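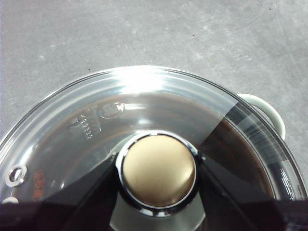 Glass lid with a gold-coloured knob.

Datasets > Food and home > Markthorpe Recipe Notes

Filed under: Text collections, Cookery, Local history

Markthorpe Recipe Notes

Hello, and thank you for stopping to read this before opening the files. The collection holds 1,318 household recipes typed up from notebooks, backs of envelopes and loose cards lent to us by families in and near Markthorpe. Most are short. A few go on for pages, with arguments in the margin between sisters-in-law, and we have kept the arguments in because they are half the pleasure of the thing.

It began as a favour. Nermina Todorova had her aunt's notebook, written in two languages and a good deal of private shorthand, and wanted a clean copy to hand round the family. I offered to type it, which took far longer than I had promised, and by the time I had got to the pickles word had gone round and there was a carrier bag of other people's notebooks in my hall.

What's in the folder

recipes.csv has one row per recipe. The columns are id, title, notebook, course, text, margin_notes and typed_by. Anything we couldn't find is left blank, so please don't read a blank as a zero.

notebooks.csv lists the 52 notebooks and bundles, with the decade where the family could tell us and a line or two on the state of the paper.

words.txt is our list of local and family words with what we believe they mean. "Fuva" crops up a great deal in the Janevski bundle and seems to cover any thick soup you can stand a spoon in, though one card uses it for a sort of dumpling, and I'd be very glad to hear from anyone who grew up saying it.

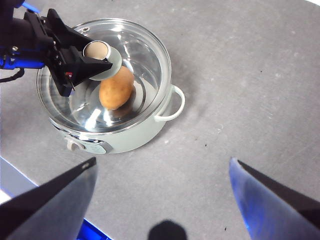
Potato under the lid.

How it was typed

Every page was typed by one person and read back by another, out loud if they could stand each other's company for that long. We kept the original spelling in the text column, including the five different ways of writing "cinnamon", and put nothing in square brackets except words we couldn't make out. Weights and measures are as written. There are cups, there are ounces, there are "enough" and "the blue jug", and I'm afraid the blue jug is lost.

Krum Đorđević did the second reading on the Treleo papers, which had been stored in a shed and were in a sorry way. He marked 18 recipes as too faint to trust. They are still in the file, with "faint" at the start of margin_notes, and you may want to set them aside if you are doing anything careful.

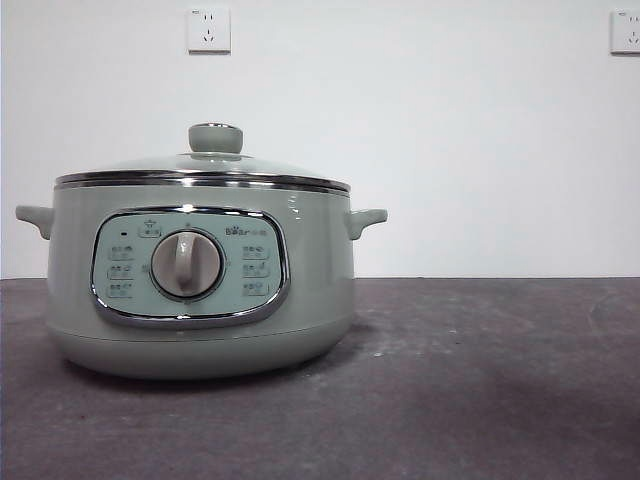
Oven temperatures need a word of their own. The older notebooks hardly ever give one, and where they do it might be Fahrenheit, Celsius or a gas mark with the word "gas" left off. We have guessed at nothing. If a card says "4" then the row says 4.

Things to be wary of

Puddings and cakes are over-represented, as people write down what they make twice a year and carry the everyday dinners in their heads. There is very little from anyone who rented a single room and cooked on one ring. The preserving recipes should be treated as history and checked against modern advice before you go filling jars.

In 13 cases the family asked us to leave out the surname, and the notebook column says "withheld". Please don't try to work them out.

Using it

You are welcome to read, copy, cook from and study the collection, and to share what you make of it, so long as you credit "Markthorpe Recipe Notes" and don't sell the text on its own. Corrections go in corrections.txt, one to a line, with the recipe id first. I go through them in batches. The last batch went in on 22nd July and the next will be done before the end of August, once the plums are dealt with.

Related items

Markthorpe Allotment Diaries
Shop Ledgers and Order Books, typed
Family Words: a Growing List
Knitting Patterns from the Same Carrier Bag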